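Fletero open day at Hamau: is the arm worth the trip?

29 Mar 2025

I went to the Fletero open day mostly for the free coffee, and I stayed three hours. So there's your review in one line, but let me go on a bit!

Fletero makes the control software for small tabletop robot arms, and twice a year they open up their demo rooms at Hamau so regular people can come poke at things. Tickets were $18 and you sign up for a slot. I got the kitchen table slot, run by Nipon Thepsuriya, who was very patient with a group that kept asking when it would do dishes.

What I liked: you can stand close. At the Paren show last October we were kept behind a rope and watched most of it on a screen, so this was a huge step up. The arm is quieter than I expected (I could talk over it without raising my voice), and Nipon let us pick what he asked it to do next. The tablet app is easy too. Big buttons, plain words, and a stop button that never leaves the screen.

What I didn't like: it's slow. If you're used to the sped-up clips online, bring some patience. The slots are also only 40 minutes, and ours lost a good chunk to a restart. I'd have paid a little more for a full hour.

Food was the part I came for, and it's a much harder job than blocks, I think. Soft stuff squishes.
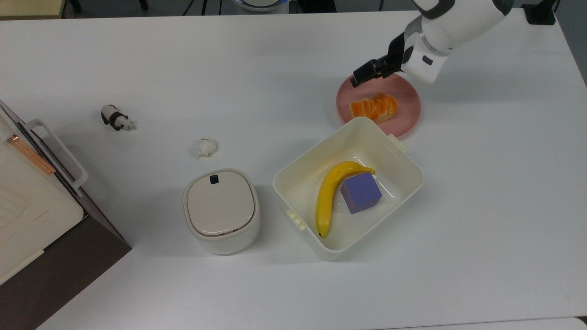
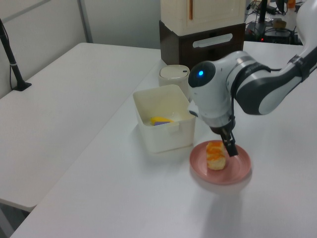

Food on the pink plate, toys in the storage box.

I asked about price and got a smile and a brochure, so I'm guessing it's not for my kitchen any time soon. The Jitpraphai starter kit is a lot less fancy but you can order it today, and for a kid who wants to learn this stuff I'd still go that way first.

Four stars for the open day. Parking is behind the building, and get there early if you want a muffin.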